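Sedonstead Community Hall
Room Hire and Bookings: Frequently Asked Questions

This page answers the questions most often put to the bookings office. It applies to all hirers, whether the booking is for a single evening or for a regular weekly session. The full Conditions of Hire are sent with every booking form and take precedence over this page if the two differ.

Making a booking

Who may hire a room?

Any resident, club, business, school or charity may apply. Applicants must be at least 21 years old. The person who signs the form is the responsible hirer and must be present for the whole of the event, including setup and cleanup.

Which rooms are available?

The Main Hall, the Ploretti Room, the Craft Room and Room 102 may be hired separately or together. The kitchen is not hired on its own. It may be added to a booking of the Main Hall or the Ploretti Room.

How many people may attend?

The Main Hall is licensed for 400 people standing. Seated numbers are lower and depend on the layout chosen. The limit for each of the smaller rooms is posted beside its door and printed on the booking form. These limits include performers, caterers, helpers and children of any age.

How do I apply?

Complete the booking form and return it to the office in person, by mail or by email. A date is not held until the office has confirmed it in writing. Telephone inquiries are welcome, but a telephone conversation does not reserve a room.

How far ahead may I book?

Single events may be booked up to a year in advance. Regular users are asked each spring whether they wish to keep their existing times, and any times given up are then offered to the waiting list. Dates in December fill early. Please apply for these as soon as your plans are firm.

May I see a room before I book it?

Yes. Viewings take place on Thursday afternoons, or at another time if the rooms are free. Please call the office first.

Fees and deposits

What does it cost to hire a room?

Rates are set each year and are listed on the Schedule of Fees, available from the office. The Main Hall with kitchen, for a full weekend day, is $900. Hourly rates apply to the smaller rooms at all times and to the Main Hall on weekdays. Registered charities and resident groups pay a reduced rate on proof of status.

Is there a deposit?

A security deposit of $400 is required for any booking of the Main Hall. Smaller rooms carry a lower deposit, shown on the schedule. The deposit is separate from the hire fee and is returned within three weeks of the event, less the cost of any damage, extra cleaning or late departure.

When must I pay?

The deposit is due when the booking is confirmed. The balance of the hire fee is due 30 days before the event. Regular users are billed monthly.

What if I need to cancel?

Cancellations must be made in writing. If notice is received more than 60 days before the event, all fees are returned. Between 60 and 30 days, half of the hire fee is kept. Inside 30 days, the full hire fee is kept, but the deposit is returned. If the hall must cancel your booking, all money paid will be refunded. The hall cannot accept liability for other costs, such as catering or travel.

Using the rooms

What time may I arrive?

You may enter at the start time shown on your confirmation and not before. Setup and cleanup must both fall within the hours you have paid for. Early deliveries cannot be accepted, as there is no one on site to sign for them.

Are tables and chairs included?

Yes. Folding tables and stacking chairs are included in the hire of every room. The hirer sets them out and returns them to the store afterward. The store layout is shown on the inside of the store door. Please lift tables when moving them. Dragging damages the floor, and repairs are charged to the hirer.

May I put tape on the tables, floors or walls?

Painter's tape or another low-tack tape may be used on tables and on hard floors. It must be removed completely before you leave. Duct tape, packing tape and double-sided tape are not permitted on any surface. Nothing may be taped, pinned or stapled to painted walls. Display boards can be borrowed from the office at no charge.
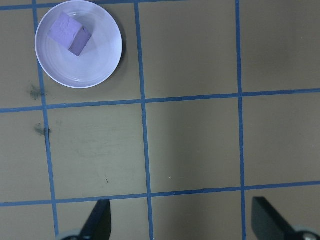

Sohail Mughal wrote to ask whether a group that meets every week could leave its tape down between sessions, as measuring out the lines again takes up a good part of the first half hour. The office has considered this request and is unable to agree to it. All rooms are shared, and each hirer is entitled to find the tables and floors clear. Groups that need the same layout each time may wish to mark out a sheet of heavy paper or a cloth, which can be rolled up and taken away. A regular user with an assigned cupboard may keep it there.

May I decorate the hall?

Freestanding decorations and table decorations are welcome. Balloons must be weighted. Candles, confetti, glitter, smoke machines and fireworks are not permitted inside the building or in the parking lot. Battery candles may be used.

Is storage available for regular users?

A small number of lockable cupboards is kept for groups that meet at least twice a month. There is a waiting list. Cupboards may not be used for food, paint, solvents or anything that runs on fuel. Items left outside a cupboard will be treated as lost property and held for 30 days.

Food, drink and music

May I bring my own caterer?

Yes. Outside caterers must provide a copy of their current food permit and insurance certificate two weeks before the event. Hirers preparing food for their own guests do not need a permit but must leave the kitchen clean, with all equipment switched off and the refrigerator empty.

May alcohol be served?

Alcohol may be served to adults at private events without charge to guests. If alcohol is to be sold, or is included in a ticket price, the hirer must obtain a temporary license and send a copy to the office. No alcohol may be taken outside the building.

What time must music stop?

Amplified music must end at 10:30 p.m. and the building must be empty by 11:30 p.m. Doors and windows on the street side are to be kept closed while music is playing. Complaints from neighbors may lead to loss of part of the deposit.

Safety and access

Is the building accessible?

There is level access at the side entrance, and an accessible restroom is located on the ground floor. Room 102 and the Craft Room are also on the ground floor. The Ploretti Room is upstairs and is served by an elevator. A hearing loop is fitted in the Main Hall. Please tell the office in advance if you wish to use it.

Do I need insurance?

Private family events are covered by the hall's own policy for injury caused by the building. All other hirers, including clubs and teachers who charge a fee, must hold their own liability insurance and supply a copy each year.

What should I do in an emergency?

Leave by the nearest exit, gather on the grass beside the parking lot and call 911. The responsible hirer must know how many people are in the room and must be able to report this to the fire department. Fire exits may not be blocked at any time, including during setup.

Where may my guests park?

Parking is free but cannot be reserved. Spaces marked for permit holders are enforced at all hours. Buses may stop at the front entrance to let passengers off but may not wait there.

Contacting the office

Whom should I contact about my booking?

New bookings and viewings: Hongmei Shao
Invoices, deposits and refunds: Karthik Mondal
Repairs, heating and lost property: Mircea Vasiliu

The office is open on weekday mornings from 9:00 a.m. to noon. Messages left outside these hours are answered on the next working day. An emergency number for use during events is printed on the confirmation letter.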